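Notebook, sim bench
November, entry continued after lunch

Topic: does the view-dropout schedule hold up when the kitchen and hall textures are re-rolled? Policy is the Tunwood checkpoint, unchanged. Scene generator is Budico with the random material option on. Three camera streams, body plus two wrists, all fed at the same resolution.

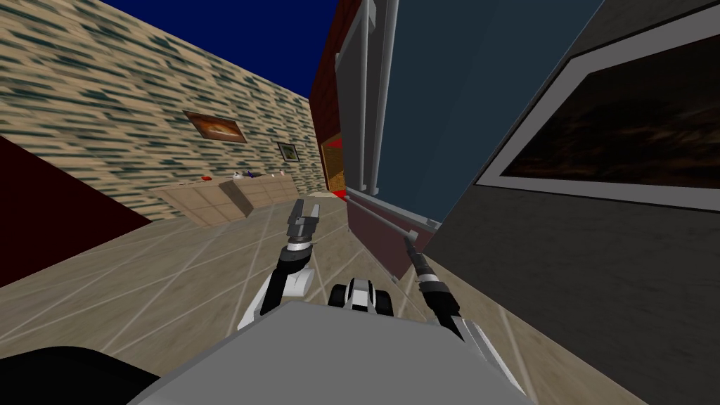
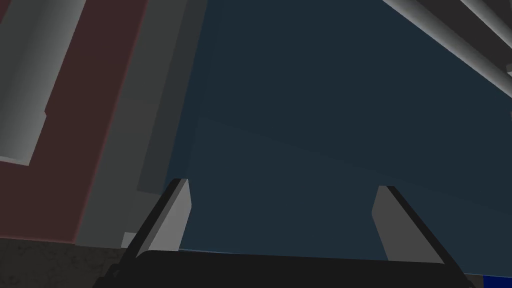
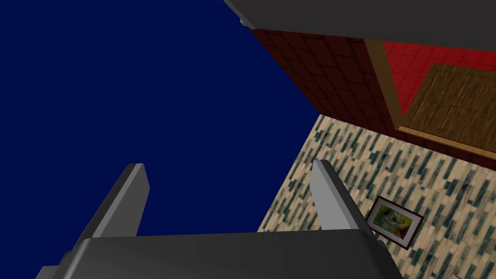
Simulated views, grippers open.

Method as run. At training time each wrist stream is blanked independently for a random stretch of steps. The body stream is never blanked. The old schedule blanked single steps only, and the policy learned to coast through them on its last action. The new schedule uses longer stretches, drawn per episode. Nothing else was touched: same loss, same 1,000 demos, same seed list.

Evaluation is 100 episodes per condition, scored by the Orkitz checker, success only, no partial credit.

Results so far, re-rolled textures:
Old schedule, all streams live: 68 of 100
New schedule, all streams live: not finished, queue stalled at 14:40
Either schedule with a wrist blanked: not started

So there is no comparison yet and nobody should quote the 68 as anything except a baseline. It is lower than I expected for fixed geometry. Went through the failure logs before restarting the queue. Most of the failures are late grasps, where the arm reaches the pre-grasp pose and then dithers until the step limit. A smaller group never leaves the start region. Those share a material seed range, so I want to check whether the generator is handing out very low contrast walls there before blaming the policy.

Step limit is 215. Considered raising it and decided against it, as the earlier runs used the same value and I would have to repeat them.

Problem found on the side: the body stream and the wrist streams were being normalized with one shared mean. Harmless when the textures were fixed. With random materials a wrist stream can be nearly all one dark colour for many steps in a row, and the shared mean pushes it close to the blank value we use for dropout. The policy may not be able to tell a dark wall from a missing camera. Changed the blank value to a learned token in a branch. Do not merge until the baseline condition has been rerun both ways.

Mac Giolla box is still on the older driver. Renders there differ slightly in the dark tones, so keep all evaluation on the main box until it is updated.

To do:
Restart queue, new schedule first
Plot success against material seed
Per-stream mean and variance, write to the run folder
Rerun the old schedule with the learned token, same seeds
Ask for the disk quota to be raised, logs are filling it again

Queue restarted 16:05.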